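Workshop Notes: the Ralum arm project

Members will be aware that the Ralum shared workshop has, since January, set aside the rear bay for the construction of a small table-top robot arm. The work is led by Beverley Pearce, with Man-sik Ma responsible for the electronics and Aslı Karaca for the software. This item sets out the present state of the build and the arrangements for members who wish to take part.

The mechanical work is complete apart from the cable guides. The base, shoulder and elbow were cut and drilled in the metal room, and the remaining parts were printed on the two machines by the window. The first elbow bracket cracked at the bolt holes during fitting and has been replaced by a thicker one. Members who kindly saved offcuts for the project are thanked, and are asked to send no more for the time being, as the rack is full.

The arm has seven motors, counting the one that closes the gripper. Mr Ma has rebuilt the wiring between the base and the elbow after repeated faults in the original connectors. The new run is longer than the old one and is clipped to the outside of the upper arm, where it can be inspected without removing a cover. The emergency stop has been moved to the front edge of the bench. Any person working in the rear bay must know where it is before the power supply is switched on, and the supply must be switched off at the wall when the bay is left.

The control program, which Ms Karaca has named Didex, now runs on the workshop computer. It reads the view from a camera mounted at the wrist, chooses a point at which to grip, and sends the joint positions to the arm. A matching model of the arm and its table has been prepared so that changes can be tried in simulation before they are allowed near the motors. This model is called Plurna, and members may install a copy at home from the shared drive.

The present task in Plurna is the picking up of single pieces of fruit from a table on which other goods have been laid. Fruit was chosen in preference to the wooden blocks used in the spring. A block has flat sides and forgives a poor grip. A pear narrows towards the top, and a grip placed too high will close on very little. The gripper must also approach without striking whatever lies next to the fruit, and the colours and printing of nearby goods must not mislead the program as to where the fruit ends.

A full set of trials in Plurna consists of 100 attempts, each with the objects placed afresh. The set is left to run overnight and the results are written to the project log. The log now holds 484 entries, including short runs and those stopped by hand. Members reading it should note that the early entries were made with the old gripper fingers and should not be compared directly with the later ones.

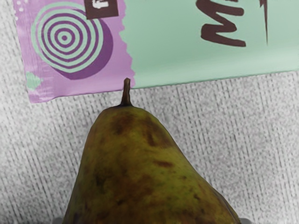
Page last changed: Wed 15 July

In the wrist view from Plurna, the pear is shown with its stem towards a package printed in pink and mint green. The tips of what are likely the gripper fingers only just enter the picture at the bottom. The russet marking on the skin is of particular interest to Ms Karaca, who has asked that fruit with uneven colouring be kept in the trials. The ring pattern on the package is likewise a useful test of the part of the program that finds outlines.

Work on the physical arm will continue in the evenings. Raffaele Cattaneo has offered to finish the cable guides and to check the shoulder bearing, which has been noisy under load. Jaruwan Klinhom is preparing a written procedure for setting the camera after the wrist has been taken apart, and would welcome comments on the draft pinned beside the bay.

Members wishing to use the arm must first complete the bench induction, which takes 30 minutes and may be booked at the front desk. No induction is required for those working only with Plurna at home. Questions about the model should be addressed to Ms Karaca, and all other questions about the project to Ms Pearce.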